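The Nudberg Saucepan Set, After a Summer and a Bit

I bought the Nudberg in June because my old saucepan had started to lean. It sat on the burner like a man waiting for a bus, and everything in it cooked on one side. I make a lot of gravy and a fair amount of cocoa, and I had grown tired of rotating things.

So, a gray saucepan with a long handle, on a gas stove with iron grates, full of something brown. That covers most of my evenings from October to March. 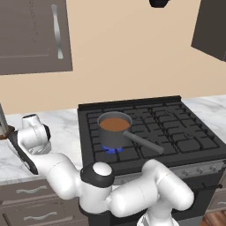
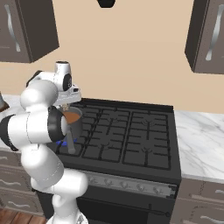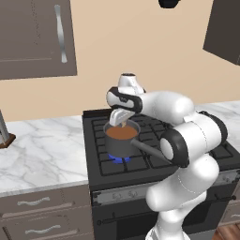

What you get

Two pans, one lid. The lid fits the larger pan properly and the smaller one in spirit. The booklet calls it a "shared lid system" and gives it a diagram. There's also a card inviting you to register your cookware, and I did, out of curiosity. I am now owner number 2825. I have received no privileges.

The handles are long, and I mean that as praise for the first week and a complaint ever since. They stay cool, which my old one never managed, and they give you somewhere to put your hand that isn't over the flame. They also stick out far enough to catch a sleeve. Turn them in toward the back of the stove and you've blocked the other burners. Saskia Ormsby, who lent me her Vương pan for comparison and would like it back, says I should own fewer cardigans.

Cooking with it

Milk is the real test, and the Nudberg does well. On a low flame it took its time and didn't catch on the bottom. On a medium flame it gave me a ring of foam, a short warning, and then a stovetop to clean. I can't blame the pan for that, though I tried.

Gravy is where it earned its shelf space. The base heats evenly, the corner where the side meets the bottom is curved enough for a spoon to get into, and flour doesn't hide there. The Vương has a sharper corner and a better pour. The Nudberg's rim pours badly, so the last of the gravy runs down the outside and joins the tablecloth. I've learned to pour quickly and with confidence. The results are mixed.

On the grates it's steady when full. Empty, the smaller pan tips toward its handle if you set it between two bars, so look before you let go. Alcides Cárdenas, my neighbor, has the same set on an electric stove and thinks I'm making this up.

Cleaning

The inside wipes out with hot water if you get to it the same night. Oatmeal left until morning needed a soak of 23 minutes, which I know because I stood there resenting it. The outside has picked up a brownish patch that nothing shifts. Tekell sells a paste for this. The paste turned the patch into a slightly shinier patch.

I wouldn't use the dishwasher. The booklet says you may – on page 19, in small type, right after a paragraph suggesting you don't.

Price and where to find it

The set was 200 dollars at Custalport, and I think that's too much for one and a half lids' worth of equipment. They knock some off now and then, usually just after I've bought something. The larger pan on its own would suit most people, and if the store will split the set, ask them to.

Four stars for the larger pan, three for the smaller. I'm still using both, and the old leaning one is under the sink catching a drip.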